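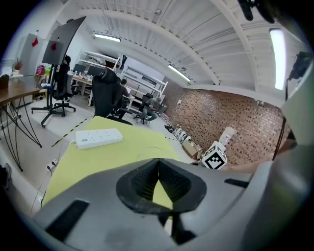 View from the hand-held gripper at the yellow-green table, with the power strip on it. Posted by zou_bench.

Home | Forums | Teaching by Hand | Search | Log in
Print this thread | E-mail this thread

Thread: Hand-held gripper or remote control for cable tasks?

zou_bench
We are trying to teach an arm to pick up a power strip and put it in a tray. So far we have been doing it with the hand-held gripper and the results are mixed. I have 867 demonstrations logged. The arm reaches the strip most of the time but often closes too high and slides off the end. A colleague wants to drop the hand-held tool and drive the arm by remote control from now on. I would like to hear from people who have done both before we throw away the set we have.

The strip is white, on a pale yellow-green sheet, and its cable is thin and white as well.

burosetti
How are you tracking the gripper? I can see one marker cube by the wall on the right. If that is all you use for position you will lose it whenever you turn your wrist to the left.

zou_bench
Position comes from the camera and the motion sensor. The cube only sets the origin at the start of each run.

borkano_arms
I would go with your colleague. With remote control you record what the arm did, in the arm's own joints. With a hand tool you record what a person did, and people reach in ways the arm can't follow. We binned almost 4 weeks of hand-held work for that reason. Closing too high sounds like the same thing to me.

Treasa Hanrahan
I don't agree. Closing too high is usually an offset between the camera and the fingertips. Check that first. If the mount on the real arm is even slightly different from the one on the hand tool, every grasp will be out by the same amount. It takes an afternoon to check and you keep your data.

I have used both methods for 5 years. Remote control is slow and the operator gets tired. On a cable task our people managed 6 good runs in the time it took to do a whole batch by hand. They also couldn't feel when the plug end was pulling, so they dragged the strip about.

borkano_arms
You can get force feedback on the remote side now. It is not cheap but it works.

Treasa Hanrahan
I've tried it. It helped with pushing and did very little for cables.

zendurance
Is the strip plugged in while you do this? The cable goes off towards an outlet by the corner of the table. If it is tethered in your demonstrations and free on the robot, or the other way round, the arm will learn the wrong amount of pull.

zou_bench
Tethered in some, free in others. I didn't note which. I can probably sort them from the video.

zendurance
Then I would sort them before changing anything else. Train on the free ones alone and see if the slipping stops.

burosetti
Agree with that. I would also vary the background. If every run has the same brick wall down one side, you may find it stops working when you move the table.

borkano_arms
Varying the background won't fix a bad grasp height. I still say record 50 by remote control and compare. If they are no better I will take it back.

zou_bench
We measured the mount on 2 April 2026. The camera on the arm sits 4 mm further forward than on the hand tool. I have corrected for that and am sorting the tethered runs now. We will also do the 50 by remote control, as the kit is booked anyway. I'll post both sets of numbers when the last of them is in.

Treasa Hanrahan
Please post the failures as well, with the grasp height for each.

Print this thread | E-mail this thread
Back to Teaching by Hand | Next thread | Top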